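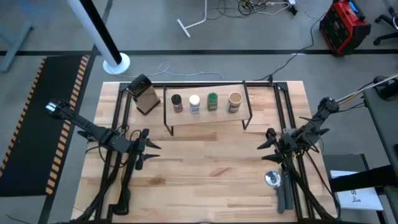 Issue 70
Stostness Help Pages: Kits and Arms

Is the Wekier two-arm kit worth it for jars?
Posted by Tharun Nadar

Hi all, I'm looking at the Wekier two-arm kit, the one on the black frame, and I want it for picking up and sorting spice jars. It's 2,000 with both arms, or 1,000 for the single. Has anyone used it on glass? My other thought was a Sulik, but I've only seen theirs move cardboard boxes. I've got a butcher-block table already and would love to keep it.

Krishnamoorthy Pinto
I've had mine since January and I like it a lot! Set your jars out with decent gaps first (mine kept clipping the neighbours until I did), and teach each lid size on its own. A white bagel seasoning lid and the wide one on the furikake are very different grabs, and I saved a separate grip for each. Coming in from straight above suits jars best, I think, with the arm stopping just over the lid before it closes. Go slowly with glass. I keep the speed at 70 per cent and still wince a bit.
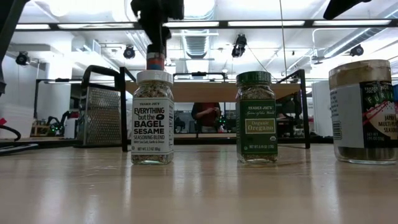 Does the kit come with its own table?
The frame and arms are in the box, but you supply the tabletop yourself.

Joseph
get the single and save your money. took me 3 evenings to get both arms talking to each other and the manual is rubbish. support did ring me back though, fair play to them. never tried a Sulik so can't help there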